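3.2 Layout of the parts and the printed sheet

The study compared ways of showing where a loose part belongs. Sorting trays with molded wells do this by shape alone, and earlier work at Dorkance found that people slow down when two wells look alike. We wanted a layout that could be changed between sessions without making new trays, so the target positions were given as outlines on a flat surface. Parts and outlines share one area, and the distance from a part to its place is short.

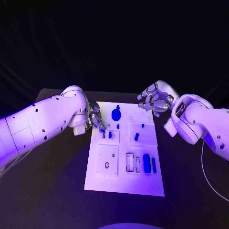
Figure 18. Blue parts, mounted plates and outlined shapes on the pale board, under violet and blue light.

Blue was chosen for the parts after a trial with gray ones, which were hard to pick out against the outlines when the room lights were low. The tabletop is dark and a black curtain hangs behind it. Both were kept for all sessions in the Pelach room. Colored light changes the look of the pale surfaces a good deal, and we treat lighting as a separate factor in Section 4.

The small pegs caused the most trouble in the layout. A peg has to stand upright, and its printed circle is small, so a slight error in placing it is easy to see. The gear-shaped disc is more forgiving — it lies flat, and the tab on top gives something to hold. In the Brennan version of the layout the disc had no tab, and we do not use that version here.
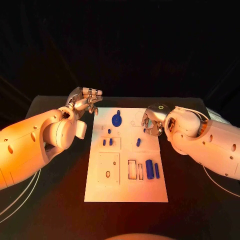
Figure 19. The sheet with seven blue parts and printed outlines. The gear-shaped disc lies near the top center, with a small peg standing slightly below it and to the left.

Outlines were drawn at the true size of each part's base, with no margin. We tried a wider outline during setup and dropped it, as it left too much room for judgment when placements were scored. Sheets were printed at Irnness from a single master file, number 2809, and a sheet was replaced when it showed creases or worn lines. Scoring of the placements is described in Section 3.3.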